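Workshop tips: trying out small grippers on a bench arm
By Tomos Jenkins
December

Most of these come from swapping grippers on a printed arm with hobby servos. 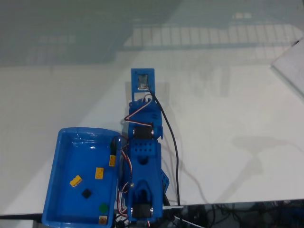
Use the same test pieces for every gripper. Toy building blocks are good because they have flat sides and don't roll. Keep them in a shallow tray with a rim, so a bad grab doesn't push one on to the floor.

Try each block lying flat, on its side and leaning on the wall of the tray. The Bellamy two-finger gripper did well with flat blocks and badly near the rim. The Bulmont was slower but managed both.

Leave slack in the servo wires where they cross a joint. Move the arm by hand through its full reach with the power off and watch for anything pulling tight. Tape the long cable down at the base only.

Check the bracket screws after every 4 runs. Mine had worked loose by the sixth. A dab of thread lock is fine on metal, but keep it off printed parts as some plastics crack.

Shiny tabletops confuse cameras. Aiman Sumampouw lays a sheet of matt card under the tray and gets far fewer missed blocks.

Write down the misses as well as the grabs. My notebook for the Bulmont has 494 tries in it, and the misses were nearly all in one corner.

Unplug before changing a gripper.

Last updated: December, 4 pm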